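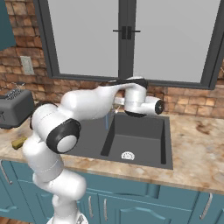 2019-09-12
By Benedita Guerreiro

When a disease starts spreading somewhere, you often hear that "a vaccine is on the way." Grown-ups say it on the news as if it were a bus. But what does it mean? Who checks that the vaccine works? And should you believe it just because a person in a white coat said so?

You don't have to. Scientists don't believe each other that easily either, and they get paid to argue about it.

Start with what a vaccine is. Your body has an army of tiny cells that fight germs. The trouble is that the army can be slow the first time it meets a new germ. A vaccine shows it a harmless piece of the germ, or a weak or dead one, so it can practice. If the real germ turns up later, the army already knows what to look for.

That's the idea, anyway. Plenty of good ideas don't work when you try them. So a new vaccine has to be tested, first in a lab and then in people who have agreed to help. These tests are called trials.

Let's say a town called Beltdale wants to know if a new vaccine stops a fever. Doctors give it to 898 people. In August, only five of them catch the fever. Great news?

Maybe. Maybe not. What if there was hardly any fever in Beltdale that month? Then almost everyone would have stayed well with no vaccine at all. You could have given them lemonade and got the same result, and somebody would be selling very expensive lemonade.

So the doctors need a second group, just as big, who don't get the new vaccine. They might get a shot of salt water, or a vaccine for a different illness. Now suppose that in the second group 46 people catch the fever. Five against 46 is a big gap. It's much harder to say that was luck.

There's another trick. The people in the trial aren't told which shot they got, and often the doctors looking after them don't know either. Why keep it a secret? If you think you're protected, you might go to more crowded places, or you might not bother to tell anyone about a sore throat. Doctors can fool themselves too. A doctor who badly wants the vaccine to work may look at a sick person and decide it's "just a cold."

I asked Josué Andrade, a nurse who has worked on trials like this, if people ever guess. "All the time," he said. "They come in and tell me they're sure they got the real one. Half of them are wrong."

Even a good trial leaves questions. Does the vaccine work in babies, or in very old people? Does it still work after 15 years? A trial that lasted one winter can't tell you. And some side effects are so rare that you won't spot them until many more people have had the shot, so doctors have to keep checking long after the trial is over. A sore arm is common and goes away.

Being careful like this is different from saying "I don't believe in vaccines." Some have been checked again and again, in many countries, for longer than your parents have been alive. Measles vaccine is one of those. If you doubt something, you have to look at the answer when it comes, even if you liked your doubt better.

Next time you hear that a new medicine works, try asking these:

How many people took it?
Who were they compared with?
Did they know what they were getting?
Who paid for the test, and has anyone else tried it since?

If the grown-up doesn't know, ask them to help you find out.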